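Hallumow bench moves board fastening to a two-stage procedure

February 22, 2018

The repair and assembly shop Hallumow, in the Drurnerholm business park, has changed the way it fastens small circuit boards to their backing pieces. Under the new procedure, screws are first set by hand and left standing. They are driven down with a cordless screwdriver only after the board has been checked for position. The change applies to the narrow green boards used in the Sodgate indicator unit and took effect at the main bench this month.
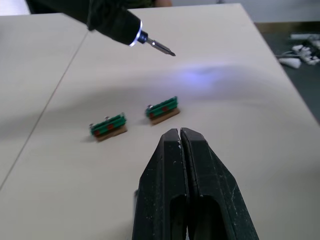
Two boards on their brown bases, with screws standing above the surface. 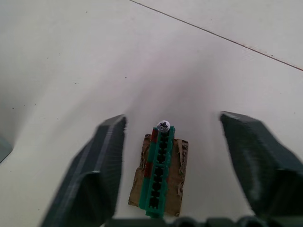 The old procedure called for each screw to be placed and tightened in one operation, starting at the left end of the board. According to a note circulated by Wenche Fjeld, who is responsible for bench work at Hallumow, this caused the board to turn slightly on its base as the first screw came down. The second hole then no longer lined up with the pilot hole under it. Operators corrected for this by leaning the screw, and a leaned screw bears on one side of the hole only.

Fjeld's note is based on a check of 203 finished assemblies taken from stock over the winter. Of these, 106 had at least one screw that was visibly out of square. Most of them still worked. Nine had a hairline crack running from the hole toward the long edge of the board, and those were scrapped. The remainder were passed after the screws had been backed out and set again.

"The crack does not show up on the electrical test," Fjeld said. "It shows up later, when the unit has been hung on a wall next to a door that slams."

In the revised sequence the board is laid lengthwise on the base so that a narrow strip of the base remains free along the lower side. The screws are started by hand, two turns each, and left proud of the surface. The operator then looks along the board from one end to confirm that it sits parallel to the base. Only then is the screwdriver used, on its low setting, first to bring all heads close to the board and then, in a second pass, to seat them. The bit must be the correct size and free of wear. The screwdriver is held upright, and the trigger is released as soon as the head makes contact.

The work is done directly on the tabletop. Rubber mats were tried and given up, as the base rocked on the soft surface when the tool was pressed down. The note asks operators to keep away from the joint between table sections, where the edge of one section can sit slightly higher than the next. A base laid across such a joint will not lie flat, and the error carries over into the board. The tabletop is to be wiped before work starts. Grit under a base has much the same effect as a joint, on a smaller scale.

Scrap cardboard is dealt with in a separate paragraph. Pieces of corrugated board are used in the shop as shims, as scratch protection, and as test material for setting the tool, and they tend to stay on the table afterward. The note allows them for setting the tool but no longer as shims under a base. Corrugated board gives way under load, and it gives way more at a torn edge, where the layers have separated, than in the middle. Torn pieces are to go in the paper bin at the end of each job. Cut pieces with clean edges may be kept.

Shabani Massawe, who assembles the Sodgate units on the early shift, said the two-stage method takes longer per board but that the difference is small once the hand-set screws are done in batches. He sets the screws on several boards in a row and then picks up the screwdriver once, instead of putting it down after every hole. "The slow part was always fixing the crooked ones," he said. "I do fewer of those now, so I have not really noticed the extra minutes."

Massawe raised one objection, which has been added to the note. The small red components along the front face of the board stand close to the path of the tool if the screwdriver is brought in from that side. He recommends approaching from the rear, with the front face turned toward the operator, and using the ring light on the screwdriver in place of the bench lamp. The lamp throws the shadow of the hand over the hole. The ring light does not, although it produces glare on the screw head when the bit is not yet engaged. Operators who are bothered by this may start with the light off.

Yến Ung, who handles orders for the shop, said deliveries are not affected. Hallumow builds around 900 of the indicator units a year, nearly all of them for building managers in the region, and stock on hand covers current orders. Units already delivered will not be called back. Customers who open a unit for other reasons and find a leaning screw are asked to leave it alone and send the unit in — retightening a screw in a board that is already stressed is the most common way to turn a sound board into a cracked one.

The same procedure will be tried on the Kombo relay board in March. That board is wider and has a screw near each corner, so the order of tightening will have to be worked out separately. A diagonal order is the likely starting point. Dennis Nyaga, who drew up the drilling pattern for the Kombo base, wants the pilot holes opened up slightly before the trial begins. Fjeld has asked for the holes to be left as they are for the first batch, so that only one thing is changed at a time. The two had not settled the matter at the time of writing.

A further question is the length of the screws. The present type was chosen for an older base and reaches almost through the current one. Shorter screws have been ordered for comparison. Until they arrive, operators are to check the underside of each finished assembly with a fingertip and set aside any on which a point can be felt.

The revised note is posted at the bench and is available on request from Sille Zoëga at the Drurnerholm office, who will also collect comments from the late shift before the Kombo trial.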